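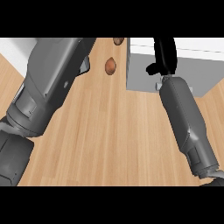
Someone replied to yesterday's post asking whether training in sim is a bit of a cheat, given that a real kitchen never looks as clean as ours does. Fair question! It deserves more than one line, so I'm going to answer it as a thread.

1/ Quick recap for new people. We're teaching a two-armed robot to tidy small things up off the floor, and everything so far has happened in simulation. The task set is called Plisen. The bit I look after is Poulain, which picks what the robot practises next.

2/ The usual way is to shuffle everything at random. New floor, new lighting, new objects, off you go. It works, sort of, but you burn a huge amount of time on layouts the robot can already do in its sleep.

3/ So Poulain keeps score. Every layout gets a number for how often the robot has fluffed it lately, and the ones in the middle (fails sometimes, manages sometimes) come round more often. The hopeless ones wait their turn. That's the whole idea, it fits on a napkin.

4/ Small brown roundish things on a pale plank floor with a cabinet close by are firmly in that middle band. I've watched so many of these that I see them when I shut my eyes. Open floor is fine. Put the same object near the side of a cabinet and the arm gets shy.

5/ Numbers, because I know you lot. We ran 2,058 test episodes on layouts it had never trained on. Random shuffling got 61 per cent of them. Poulain got 74, same training budget for both. I was hoping for 80 and had a sulk.

6/ Nearly all of the gain is in the cluttered layouts. On open floor the two are level, 93 per cent each, and I checked that three times as I didn't believe it.

7/ Back to the cheating question. Yes, a bit! Our walls are very white and our cabinets are very plain. We haven't put this on the real arms at Prirkside yet, so I can't tell you how much of the 74 survives. I'd guess we lose a fair chunk.

8/ What I do think carries over is the order of practice. Jekley, our older setup, used a cruder version back in June and the ranking of hard layouts barely changed between sim and the real thing. Only 30 layouts though – so pinch of salt.

9/ Next job is messier floors. Rugs, crumbs, bad lamps. If you've got a favourite horrible floor, send me a photo and I'll try to build it.

10/ Oh, and someone is bound to ask: 249 layouts in the training set, and no, I didn't make them all by hand. I made the first dozen by hand and then learned my lesson.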